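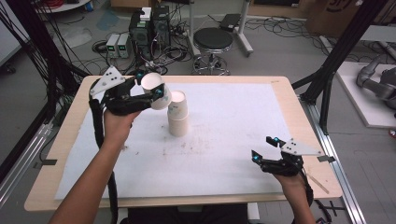 Restitution Orders Should Mean What They Say

Opinion > Courts > Fraud
3 min read
News Courts Opinion Archive Contact

When a court sentences a person for fraud, the restitution order is usually the part of the judgment that victims remember. It carries a figure, and the figure suggests that money will follow. For many households and small firms, very little does.

The case of Cirkar, a home repair company whose owner pleaded guilty in May to taking deposits for work that was never scheduled, shows the problem clearly. The judgment named 147 customers. Each is entitled to a share of whatever the defendant pays, and the defendant has been ordered to pay $200 a month. Divided among the victims, that sum would not cover the postage on a formal notice to all of them every month.

The defendant should not be jailed for being poor, and this publication does not ask for that. Our concern is with what happened before sentencing. Equipment belonging to Cirkar was transferred to a second company, Adent, while the investigation was open. No one sought to freeze it. By the time the transfer was raised in court, Adent had sold the equipment and closed its accounts.
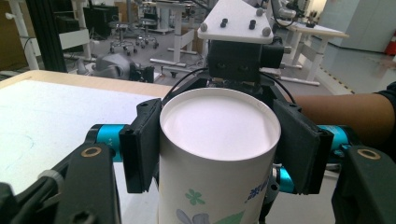 A paper cup printed with a green flower.

Fereshteh Hassanpour, an attorney for several of the customers, has argued that prosecutors should be required to file a statement of assets within 100 days of an indictment. We support the proposal. It would give judges a basis for acting early - and it would tell victims, in plain terms, what they can expect to recover.

Some defense lawyers object that early restraint of property punishes people who have not been convicted. The objection deserves a serious answer. Any freeze should be limited to the loss alleged, open to prompt challenge, and lifted if the charges fail. Money for rent, food and legal counsel should remain available throughout.

The legislature will take up court procedure again this fall. It should begin with the asset statement.

Setareh Rezaei writes on courts and consumer law.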